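**Switching the newsletter archive from boxes to crates?**

**plornuna_reader** – 2 Mar 2022
Our club has 400 back issues of the Graltidis newsletter in cardboard boxes in a basement. Two boxes have gone soft at the bottom. I want to move everything into plastic crates, the kind with a ribbed side and a solid rim.

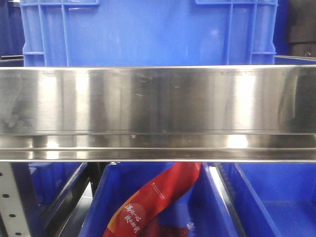

Blue crate, ribbed side

Vol. 7, No. 5 is the oldest one we have in bad shape. The staples have rusted through the fold.

**inkandstaple**
I wouldn't. Plastic holds damp in. Get archival boxes and put them on a shelf off the floor. Rieger sells a decent one.

**oldmasthead**
Disagree. I've kept mine in crates for seven years with the lids off and the paper is fine. Basement cardboard is what draws the silverfish.

**inkandstaple**
Lids off means dust, and one leaky pipe ruins the lot.

**oldmasthead**
A leaky pipe ruins cardboard faster. Mine are in a row, long sides in line, so I can read the labels from the aisle.

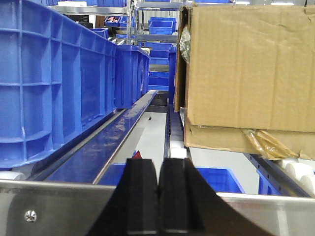 Blue crates, ribbed sides

**staltivent_sue**
How heavy do they get? I packed 80 issues in one box and could not lift it.

**plornuna_reader**
Ours are thin, mostly eight pages. I'd split them by volume – easier to find things that way too.

**inkandstaple**
Pull the rusty staples first, whatever you pick. And get the paper out of that basement.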